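Speaker notes - Planning for two arms that share one bench
Bivadville automation meetup, 2022-01-30

Opening, keep it short
Say who Eltix is and move on. We write the planning and control layer for small benchtop arms. Today is only the planner, called Grecu. The perception side was covered at the Fukwood session in May and the notes from that are on the meetup page.

The problem
Two arms, one work area, objects in the middle that either arm can reach. Each arm had its own planner to start with. Each one treated the other as a moving obstacle and replanned when it got close. On the bench this gave us a lot of stopping and starting. Both arms would back off, both would try again, and both would back off again.
Ask who has seen this on their own gear. Wait for hands.

What we changed
One planner now holds the state of both arms. It plans the pair together when their reach overlaps and separately when it doesn't. The overlap check is cheap, so we run it every cycle.
Each trajectory carries a reservation - a block of space and a window of time. The second arm can plan up to the edge of that block but not into it. When the first arm clears out, the reservation is dropped straight away, even if the window hasn't run out. The first version held on to it for the full window and the arms spent too long waiting.
The planning budget is 200 ms. If the joint plan isn't ready by then, we fall back to one arm moving and the other holding position. Slow, but safe.

Cables
Don't skip this bit, it got the most questions last time. Hanging cable isn't in the arm model. We pad the collision shape around the wrist and forearm and accept that we lose some workspace. We tried modelling the loop as a chain of 8 links. It behaved well in simulation and poorly on the bench, so it's switched off by default.

Clear objects
Depth readings on glass and clear plastic have holes in them. The planner gets a confidence value with every object, and low confidence means a slower approach and a bigger margin. Once a cup is in the gripper we stop trusting the camera for its shape and attach a fixed cylinder to the wrist frame.

Next slide. Leave it up while talking through the shared zone. Point out the cup in the gripper on the left, the bowl of clear cubes, and the second gripper facing the bowl. 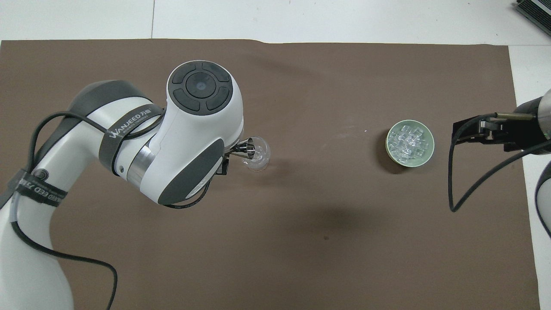 Results and open issues

Grecu found a joint plan inside the budget in 94 per cent of cycles on our test set. Mention that the test set is ours and that the layouts are fairly tidy.
Still open: reservations are boxes, and boxes waste space near the wrists. Capsules would fit better, but the overlap check gets slower. Logging is also too chatty and needs a proper filter before anyone else has to read it.
Replay tool demo if there's time. Load the saved run, scrub to the first fallback, show the two reservations in different colours.
Questions. Repeat each one into the mic for the recording.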